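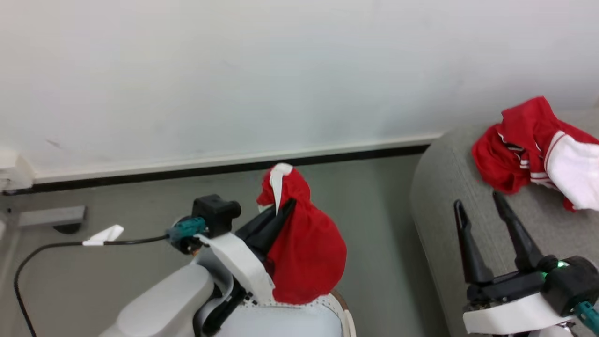

White wall and baseboard, gray floor.

5 Jul 2023
Recorded by the building operations office

Haslam Building — interior maintenance meeting, minutes

Present: building operations, Jititz (painting contractor), Osow (floor care), tenant representatives for the ground and second floors. Apologies from the third-floor tenant, whose written comments were read under item 3.

1. Previous minutes
Accepted with one correction. The stairwell handrail was listed as complete. The upper landing is still in primer and stays on the open list.

2. Wall repainting
Jititz reported that the corridor walls on the second floor have had their first coat. The flat finish specified in the original contract marks easily and cannot be wiped without leaving a shine. Jititz proposed a scrubbable eggshell for corridors and shared rooms, with flat kept for ceilings only. The color stays the same. Extra cost is $247 per floor, labor unchanged.

Operations asked whether existing scuffs need sealing first. Jititz said rubber marks generally do not, but ink and adhesive residue will bleed through and must be spot-primed. Agreed: eggshell for all remaining walls, spot priming included in the price.

The second-floor representative asked that touch-up paint be left on site. Jititz will leave one sealed can per floor, labeled with the formula and batch.

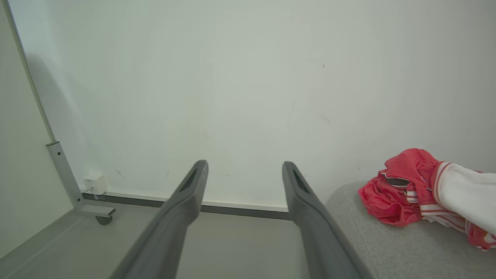
Touch-ups smaller than a hand will be done by operations. Anything larger goes back to the contractor and is painted corner to corner, as patches in the middle of a long wall show under side lighting.

3. Baseboards
The third-floor tenant wrote that floor machines are chipping the baseboard paint. Osow confirmed that the bumper on the older machine is worn and has ordered a replacement. Until it is fitted, the last 8 inches along each wall will be mopped by hand. Chipped sections to be sanded and repainted after the walls, before the floors are sealed.

4. Floor sealing
Osow will seal the ground floor in August. Two coats, overnight cure between them. Furniture must be off the floor by the evening before — tenants move their own, operations moves items in shared rooms. The Fliltix sealer has a strong odor for the first day, and the air handlers will run overnight at the high setting.

5. Budget
The interior line has $1000 uncommitted after the eggshell change. Operations proposed holding it for door frames. No objection.

6. Open work orders
There are 58 open orders, most of them door closers and ceiling tiles. Duplicates will be merged before the next meeting. Tenants are asked to give a room number on each request.

Actions
Jititz: revised quote, touch-up cans, upper landing handrail.
Osow: bumper replacement, sealing schedule by floor.
Operations: notice to tenants on furniture, merged work order list.

Next meeting to be set once the sealing schedule is received.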